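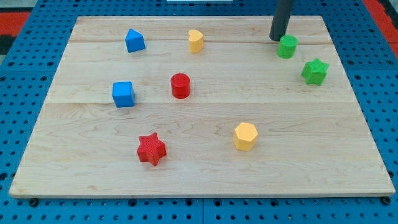 Bamside Allotment and Garden Association
Minutes of the meeting held on 9th January, back room of the Vanwood Arms

Present: Sorcha Haldane (chair), Emiliano Figueroa, Innes Rankin, Aivar Pärn, Morag Ritchie (minutes), and a fair number of plot holders, most of whom kept their coats on.
Apologies: the Kolero family, plot 14. Mr MacKinnon, who sent his apologies and also a letter, for which see item 5.

1. Minutes of the last meeting
Agreed, after Innes asked for "heated discussion" under the compost item to be changed to "discussion". Aivar wanted it left in. It was changed.

2. Matters arising
The padlock on the lower gate has been replaced. The new code was read out, then read out again more slowly for the back of the room, and will have to be changed, as the door to the public bar was open throughout. Sorcha to choose another and send it round by text.
The lost wheelbarrow is still lost. Emiliano has seen one very like it on plot 9. The holder of plot 9 said it was his late father's. Left there.

3. Money
Balance stands at £266 after the insurance. Rents are due by the end of January and over 40 plots have yet to pay, including two belonging to people sitting at the front table. Both said they would see to it this week.
Emiliano proposed putting the late payment charge up. Innes asked whether anyone had ever paid the present one. Morag looked back through the book and could find no record of it. Charge left as it is.

4. Water
The trough by the hawthorn has split along the bottom and the top plots will be without water in spring unless something is done. Aivar has a price of £200 for a galvanised one, delivered, or £80 for a second-hand one that we would have to collect from a farm at the far end of a track. He has seen the second-hand one and called it "sound enough". Asked what was wrong with it, he said it had been used by cows.
Sorcha asked who had a trailer. There was a silence. Aivar then said he supposed he had a trailer.
Second-hand trough agreed, one against (Innes, who thinks we will end up buying both). Aivar to collect it when the track is fit to drive on.
The mains will stay off until the frosts are done. Plot holders are reminded that the stopcock is off on purpose, and that turning it on to see if it is off has now cost us two joints and a length of pipe.

5. Mr MacKinnon's letter
Sorcha read the letter aloud. It ran to four sides. The main points were the height of the hedge between plots 21 and 22, the tone of a remark made over the hedge, and the leeks at last summer's show, which Mr MacKinnon feels were judged in poor light.
The holder of plot 22 was invited to reply and did so for some time. He is willing to take the hedge down to shoulder height. There was then a question of whose shoulder, the two gentlemen being built rather differently. Innes to go up with a tape measure and pick a figure between the two.
The leek result stands.

6. Bonfires
Two complaints from the houses on the lane. Fires are allowed after dusk only, dry stuff only, and somebody has to stay with them. Carpet isn't garden waste. Morag to put the notice back up on the shed, with longer screws this time.

7. Seed order
Forms to Emiliano by the end of the month, with money in the envelope. Last year's order included one form with no name on it, and he still has the broad beans. If they are yours, please speak up. He doesn't like broad beans.
Potatoes will be split on the usual morning at the shed. Bring your own bags. First Earlies went quickly last year and words were had, so they will be weighed out by Sorcha, and her decision on a potato is final.

8. Any other business
A plot holder asked about keeping hens. Put off to the next meeting, as it was put off from the last one.
Another asked if the association had a view on slugs. It was agreed that it had.
Morag asked if someone else would like to take the minutes for a change. No offers received.

Meeting closed when the landlord wanted the room. Next meeting in the same place, and could those nearest the radiator please take turns.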